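3.2 Recording rules

All sessions in the Lidia set follow the Stadus protocol, revised in July. An operator completes 15 practice trials before any recording counts. Both marker cubes must face outward at the start of a trial, and cables must hang clear of the jaws. In two-handed grasps, both grippers stay in contact with the object until it is released on the table. Trials that break a rule are kept but flagged; of 1,294 trials, 109 were flagged. Flags were assigned by 2 reviewers working separately, and disagreements went to the site lead at Purnau.

Figure 2. Two-handed grasp of a small round object with hand-held grippers, each fitted with a marker cube.
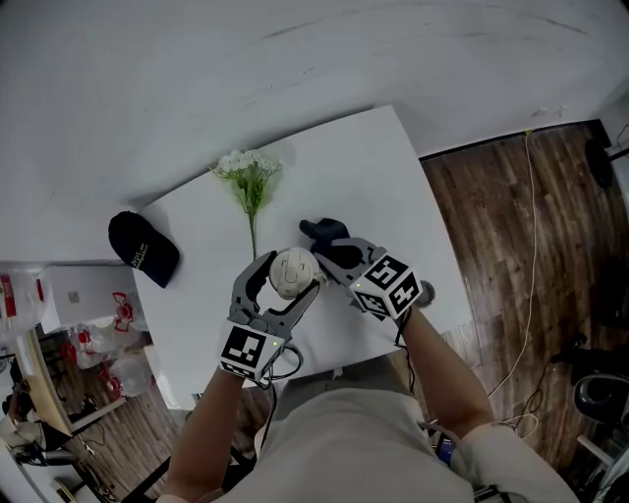
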